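**Cupboard food for a week away, what do you actualy take?**

**zirkasach_lass** — June 14, 2023
Off to the cottage with 3 kids, no shop for miles. Last March we ran out of everything but porridge. Do you plan meals or just chuck stuff in? Tins weigh a ton btw.

**Lesia Kravchuk**
Chuck stuff in. Noodles, rice, oats, done. Planning is for people with a bigger car.

**devano2464**
Disagree. Plan every tea, write it on the lid, stick to it. We did 13 nights like that and came home with one tin of peas.

**Lesia Kravchuk**
Sounds joyless tbh. Kids won't eat what's on a lid. 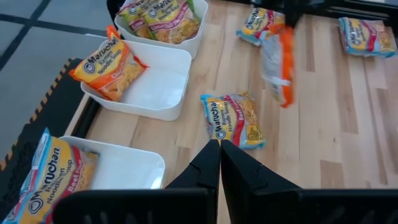
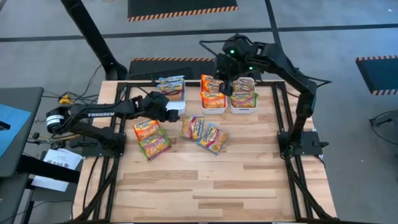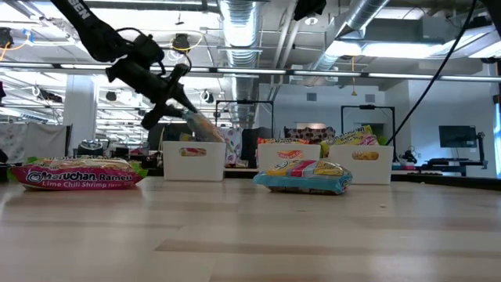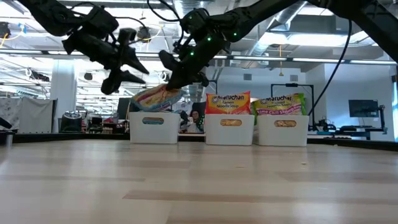

**Lăcrămioara Munteanu**
Noodles every night though? Mine were sick of them by day 2. Take eggs, they keep fine out of the fridge for a week if the place is cool. And a big bag of onions. Onions make anything into a meal.

**devano2464**
Eggs yes. Onions yes. Still say write a list.

**Lesia Kravchuk**
Didn't say every night. Lunch mostly. Frozen peas in, egg on top, fed. Salty I know, I only use half the sachet.

**zirkasach_lass**
Half the sachet, good shout. No freezer there so peas are out. Would carrots last?

**Lăcrămioara Munteanu**
Carrots last ages. Don't wash them first, keep them in the dark. Cabbage too, keeps longer than you'd think.

**devano2464**
My lot would walk home if they saw a cabbage. Take a spare tin opener. Ours snapped on night 2 and the neighbours were out

**zirkasach_lass**
Ok so noodles for lunch, list for teas, eggs, onions, carrots, tin opener x2. Cabbage under review.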